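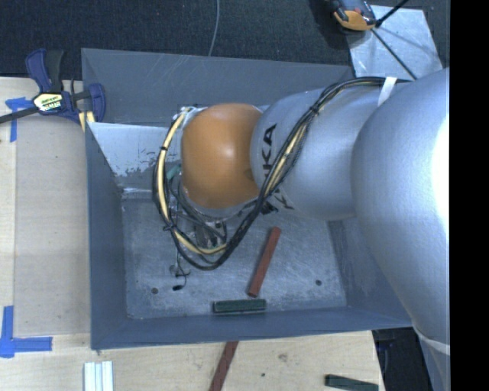 조베로, 빈 피킹 시험 셀 '모리츠' 가동 중단 원인 조사 결과 공개
외부 배선 묶음의 당김이 그리퍼 신호 끊김으로 이어져… 인명 피해 없어
동일 배선 방식 쓰는 고객사에 점검 안내문 발송

보도자료
배포: 조베로(Jovero) 홍보팀
배포 즉시 보도 가능

조베로는 지난 3월 조스타드(Zostard) 시험동에서 발생한 빈 피킹 시험 셀 '모리츠(Moritz)'의 가동 중단과 관련해 내부 조사와 외부 검토를 마치고 그 결과를 공개한다고 밝혔다. 사고 당시 안전 울타리 안에 사람은 없었으며 부상자도 없었다. 외부 검토는 자동화 설비 안전 진단 업체 패니커(Panicker)가 맡았다.

모리츠는 깊은 금속 상자 안에 흩어진 막대와 블록을 로봇 팔이 하나씩 집어 꺼내는 작업을 반복하는 시험 설비다. 상자 벽이 경사져 있어 부품이 벽 밑으로 붙는 일이 잦고, 이 경우 로봇 팔은 손목을 크게 비틀어 벽 가까이까지 내려가야 한다. 조베로는 이런 구석 자세에서의 집기 성능을 확인하기 위해 연속 운전 시험을 진행하고 있었다.

■ 발생 경위

연속 운전 시험에서 기록된 집기 동작은 모두 2,682회다. 이 가운데 제어기가 스스로 동작을 멈춘 것은 21회였다. 대부분은 상자 벽과의 접촉을 힘 센서가 감지해 멈춘 경우로, 시험 계획에서 예상한 범위에 들어 있었다.

문제가 된 것은 나머지 두 건이다. 이 두 건에서는 로봇 팔이 부품을 들고 상자 밖으로 이동하던 중 그리퍼와 제어기 사이의 신호가 순간적으로 끊겼고, 그리퍼가 풀리면서 부품이 작업대로 떨어졌다. 첫 번째 낙하는 시험을 시작한 뒤 집기 횟수가 거의 2,000회에 이르렀을 때 일어났다. 당시 운전자는 부품을 잘못 집은 것으로 판단해 설비를 초기화하고 시험을 재개했다. 같은 날 오후 4시쯤 두 번째 낙하가 일어났고, 이번에는 신호 이상 경보가 함께 표시돼 운전자가 비상정지 버튼을 누르고 셀 전체의 전원을 차단했다.

떨어진 부품은 모두 작업대 위에 머물렀고 울타리 밖으로 나간 것은 없었다. 설비 파손은 그리퍼 쪽 커넥터 한 곳에 그쳤다.

■ 원인

조사 결과 직접 원인은 그리퍼 쪽 커넥터의 접촉 불량으로 확인됐다. 모리츠의 전원선과 신호선은 로봇 팔 바깥쪽을 따라 묶여 내려와 손목 부근에서 여유분을 두고 그리퍼에 연결된다. 손목이 한계 각도 가까이 회전하면 이 여유분이 모자라 배선 묶음이 팽팽해졌고, 그 힘이 고정부가 아니라 커넥터에 직접 걸렸다. 같은 자세가 되풀이되면서 커넥터 안쪽 단자가 조금씩 밀려났다는 것이 패니커의 판단이다.

배선 여유 길이는 설비를 처음 꾸밀 때 상자 중앙부의 집기 자세를 기준으로 정한 것이었다. 이후 시험 범위를 상자 구석까지 넓히면서 손목 회전 범위가 늘었으나 배선은 다시 계산하지 않았다. 조베로는 시험 범위 변경 절차에 배선 재검토 항목이 빠져 있었던 점을 간접 원인으로 보고 있다.

패니커는 이와 별도로 그리퍼의 신호 상실 시 동작 설정을 지적했다. 모리츠의 그리퍼는 신호가 끊기면 열림 상태로 돌아가도록 설정돼 있었다. 손가락이 상자 벽에 끼었을 때 빨리 빼내기 위한 설정이었지만, 부품을 들고 이동하는 구간에서는 낙하로 이어진다. 검토 보고서에는 이동 구간과 집기 구간의 설정을 나누라는 권고가 담겼다.

첫 번째 낙하 뒤의 대응도 조사 대상에 포함됐다. 제어기 기록에는 이때도 짧은 신호 끊김이 남아 있었으나 경보 기준 시간보다 짧아 운전 화면에 표시되지 않았다. 운전자는 규정된 초기화 절차를 따랐으며, 조베로는 개인의 과실은 없었다고 결론지었다.

■ 조치 내용

조베로는 원인이 확인된 뒤 모리츠에 다음과 같은 조치를 했다.

- 그리퍼 쪽 커넥터를 잠금 장치가 있는 제품으로 교체
- 배선 묶음의 마지막 고정 위치를 옮겨 당기는 힘이 커넥터에 걸리지 않도록 변경
- 손목 회전 한계를 소프트웨어에서 축소하고, 한계에 가까운 자세가 필요한 부품은 건너뛴 뒤 기록만 남기도록 수정
- 이동 구간에서 신호가 끊기면 그리퍼가 닫힘 상태를 유지한 채 로봇 팔이 정지하도록 설정
- 길이에 관계없이 모든 신호 끊김을 운전 화면에 표시
- 부품 낙하가 한 번이라도 발생하면 원인 확인 전까지 재가동 금지

손목 회전 한계를 줄이면서 상자 벽에 바짝 붙은 부품 중 일부는 현재 집을 수 없다. 조베로는 배선을 새로 설계할 때까지 이 제한을 유지할 계획이다. 집기 성공률이 시험 전 목표보다 낮아지는 점은 받아들이기로 했다.

상자와 작업대의 고정 상태도 함께 점검했다. 벽 접촉으로 멈춘 사례에서 상자가 밀렸는지를 확인하기 위한 것으로, 클램프 풀림이나 위치 어긋남은 발견되지 않았다. 다만 운전 시작 전 점검표에는 클램프 조임 상태와 상자 위치 표시를 확인하는 항목이 새로 들어갔다.

■ 고객사 안내

모리츠는 판매용 제품이 아니지만, 같은 방식으로 배선한 설비가 일부 고객사에 납품돼 있다. 조베로는 해당 고객사에 점검 안내문을 보냈으며, 지금까지 고객 현장에서 같은 증상이 보고된 사례는 없다고 밝혔다.

안내문은 설비를 정지하고 전원을 차단한 상태에서 배선 묶음의 고정부와 커넥터를 점검하도록 요청하고 있다. 피복이 눌리거나 벗겨진 곳, 느슨해진 결속띠, 완전히 꽂히지 않은 커넥터가 있으면 설비를 다시 가동하지 말고 조베로 기술지원팀에 연락해야 한다. 납품 이후 상자 크기나 집기 위치, 손목 자세를 바꾼 현장은 증상이 없더라도 점검 대상에 해당한다.

점검이 끝나기 전까지는 로봇 팔이 부품을 들고 있는 동안 울타리 안에 들어가지 않도록 하고, 일시정지 상태에서도 그리퍼 아래로 손을 넣지 말아야 한다. 신호가 끊길 경우 정지 중인 로봇에서도 부품이 떨어질 수 있다.

교체용 커넥터와 고정 부품은 무상으로 제공된다. 현장 방문 점검을 원하는 고객사는 안내문에 동봉된 신청서를 작성해 보내면 된다.

조베로 안전품질팀은 "첫 번째 낙하에서 멈추고 기록을 확인했어야 했는데 당시 절차로는 그럴 근거가 없었다"며 "시험 설비라는 이유로 변경 관리가 느슨했던 부분을 고치고 있다"고 밝혔다.

■ 향후 일정

모리츠는 현재 속도를 낮춘 상태로 확인 운전을 하고 있다. 부품을 들지 않은 공운전을 먼저 마쳤고, 상자 중앙부에서의 집기를 거쳐 구석 자세로 범위를 넓히는 순서로 진행한다. 각 단계가 끝날 때마다 커넥터를 분리해 단자 상태를 살피고, 결과는 패니커에 전달한다. 이전 시험과 같은 2,682회의 집기를 낙하 없이 마쳐야 정상 속도로 복귀할 수 있다.

조스타드 시험동의 다른 로봇 셀에 대해서도 배선 경로와 신호 상실 시 설정을 조사하고 있다. 조사가 끝나지 않은 셀은 운전자가 울타리 밖에 상주하는 조건으로만 가동한다. 결과는 6월 중 조베로 홈페이지에 게시될 예정이다.

■ 조베로 소개

조베로는 상자 속 부품을 집어 옮기는 로봇 설비를 설계하고 설치하는 기업이다. 조스타드에 시험동을 두고 그리퍼와 집기 자세 계획 소프트웨어를 개발하고 있다.

■ 문의

언론 문의: 조베로 홍보팀
점검 및 부품 문의: 조베로 기술지원팀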